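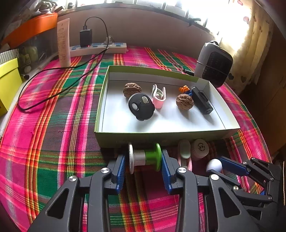

3. Materiales y procedimiento

3.1. Delimitación del corpus

El presente estudio examina la permanencia de los tejidos a cuadros en el ajuar doméstico de dos núcleos residenciales, Claltside y Aksoy, y la relación entre esa permanencia y los usos sucesivos que cada pieza recibe a lo largo de su vida útil. Se entiende por tejido a cuadros toda tela, tejida o estampada, en la que dos series de franjas se cruzan en ángulo recto y generan un motivo regular. Quedan excluidos los damascos, los tableros bicolores de uso hostelero y las prendas de vestir, salvo los delantales confeccionados a partir de piezas mayores.

El corpus consta de 2377 fichas, correspondientes a otras tantas piezas declaradas por 119 hogares. Cada ficha recoge la denominación que emplea el informante, las dimensiones, la composición indicada en la etiqueta cuando esta se conserva, el número de colores perceptibles a simple vista y la función que la pieza cumplía en el momento de la visita. Las visitas comenzaron en julio y el registro se cerró el 23 de agosto de 2020. Las piezas incorporadas al hogar con posterioridad a la primera visita no se han tenido en cuenta.

3.2. Clasificación cromática

La clasificación distingue tres grupos. El primero reúne los cuadros de dos colores, por lo general blanco y otro tono, asociados en la bibliografía al paño de cocina. El segundo comprende los cuadros de gama apagada, con predominio de azules, pardos y grises. El tercero, denominado en adelante grupo C, corresponde a los cuadros policromos de alta saturación, en los que conviven cinco o más colores sin que uno de ellos actúe como fondo neutro. Una combinación característica de este último grupo es la de franjas en rosa magenta, verde, naranja, amarillo y morado oscuro (figura 2).

La asignación se efectuó mediante la carta de color Condeck, bajo luz difusa y con la tela extendida. En las piezas decoloradas por el lavado se tomó como referencia el interior del dobladillo, donde el tinte suele conservarse mejor. Cuando los dos codificadores discreparon, la ficha se remitió a una tercera revisión, circunstancia que se produjo en 80 casos, concentrados casi todos en la frontera entre el segundo grupo y el grupo C.

3.3. Cambio de función

La variable principal es el cambio de función, entendido como el paso de una pieza de un uso declarado a otro distinto dentro del mismo hogar. Los cambios más frecuentes son el traslado de la cama a la mesa, el de la mesa al sofá y, en la fase final, la conversión en trapo o en funda de almacenaje. En Aksoy se documenta además el empleo de colchas como cubierta protectora de mesas de trabajo, sobre las que se seleccionan legumbres, se cascan frutos secos o se efectúan pequeñas reparaciones.
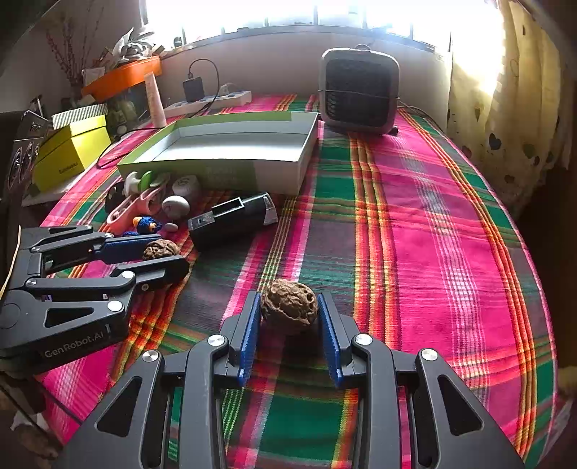 Los informantes rara vez describen estos traslados como una degradación de la pieza. En las entrevistas predomina la idea de acomodo: la tela pasa a otro lugar de la casa cuando la sustituye una más reciente, y conserva el nombre de su función anterior durante un periodo que puede prolongarse varios años. Así, se registraron como «colcha» numerosas piezas que en el momento de la visita servían exclusivamente de mantel. A efectos del análisis se mantuvo en todos los casos la denominación del informante y se consignó en un campo separado el uso vigente.

El grupo C presenta un comportamiento diferenciado. Los informantes le atribuyen mayor tolerancia a la mancha y lo prefieren para superficies expuestas a un uso intenso, aun cuando la composición de la fibra no difiere de la observada en los otros dos grupos. En alrededor de 25 hogares, la misma pieza policroma alternaba entre la cama y la mesa según la época del año, de modo que no fue posible asignarle un uso único. Dichas piezas se codificaron como de función alterna y se excluyeron del cálculo de la vida útil por etapas.

3.4. Limitaciones

La antigüedad de las piezas procede de la declaración de los informantes y solo pudo contrastarse con facturas o catálogos en una parte menor del corpus. Para las telas adquiridas en los almacenes Bondbridge se dispuso de los muestrarios de temporada, lo que introduce un sesgo en favor de Claltside, donde dicho establecimiento mantuvo su único punto de venta. Los valores de duración que se ofrecen en la sección 4 deben leerse, por tanto, como estimaciones por tramos.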